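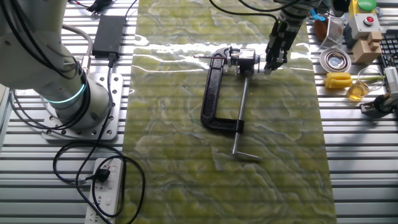
Section 4: Laying up your car for the winter with the Fullura battery keeper

If your car is going to sit in the garage from October until the better weather comes back, the Fullura will look after the battery for you. The first set-up takes a little patience, but once the lead is in place you only have to plug it in each year, and you'll be glad you spent the time!

You will need the Fullura unit, the ring lead (part no. 2812), a 13 mm spanner, a soft dry cloth and a pair of gloves.

CAUTION: Switch off the ignition, take the key out and leave the garage door open while you work. Don't use the keeper on a battery that is cracked, leaking or frozen.

Fitting the ring lead

1. Open the bonnet and find the battery. On some cars it lives in the boot or under a seat, so have a look in the car's own handbook if it isn't where you'd expect.

2. Wipe the terminals with the cloth. If there is a white or greenish crust on them, clean that off first (see Section 7, Terminal care).

3. Loosen the nut on the negative clamp, lift the clamp away and tuck it to one side. Then do the same with the positive.

4. Slip the red ring over the positive clamp bolt, put the clamp back and tighten the nut. Snug is plenty, so please don't lean on the spanner.

5. Fit the black ring to the negative side in the same way, negative always going back last.

6. Lead the free end of the cable somewhere you can reach it easily, well clear of the fan, the belts and anything that gets hot, and push the rubber cap over the plug.

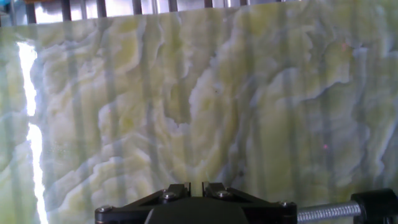
Connecting the keeper

1. Stand the Fullura on a firm, dry surface beside the car, never on top of the battery.

2. Plug the ring lead into the keeper, and only then switch on at the wall.

3. Press MODE until the light sits next to your type of battery. The keeper will take a minute or so to make up its mind, during which the lights run back and forth.

4. A steady light means the battery is full and being held there. You can leave it like that all winter, though we do like to pop out and check it now and again.

NOTE: A very flat battery can need up to 22 hours before the steady light comes on. If the light is still flashing after that, switch off at the wall and turn to Section 9.

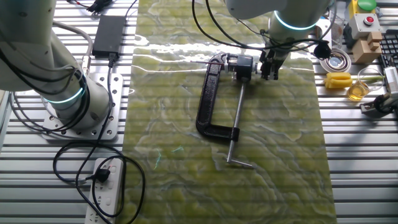
C-clamp on the green mat, held by the gripper.

Before you drive away

Switch off at the wall, unplug the ring lead, put the rubber cap back on and close the bonnet. The clock and radio may need setting again the first time, as the battery was disconnected during fitting.

Guide last revised 05/07/2022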